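Resale Pastar hoops shoes for rec league?

demeleck_fan
Anyone playing in the Pastars yet? Indoor league starts in November, need grip. Mine are dead after 2 seasons.

lowpost300
Had a pair. Fine on clean wood, awful on our dusty gym floor. Get the Pfeiffers.

benchmob
Disagree. Pfeiffers are bricks, my ankles hated them. Wipe your soles and the Pastars stick fine
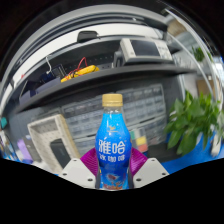 also go half a size up, they run narrow. Wore mine for 400 minutes or so before the heel went soft — no complaints.

lowpost300
Wiping every dead ball is not grip lol. And they want 200 for them?

demeleck_fan
ok so half size up, bring a towel. Will try both at teh store tomorow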